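Ticket 629 - Wotix booking page, staff kitchen
Status: open

Page hangs at 83% on save. Tried 2 browsers, same. Cleared cache, logged out, back in. Nothing. Error code 64 every time, no text with it.

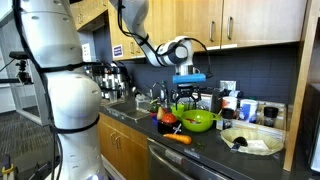 Moataz Lahlou: Is it only new bookings, or edits aswell? Try one with the notes box left blank.

Blank notes saves fine. So its the notes. Pasted from Cellari, has the ž in Kneževič.

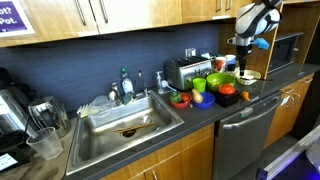 Swapped it for a plain z, saved first go. Edits same. Leaving open till the ž works.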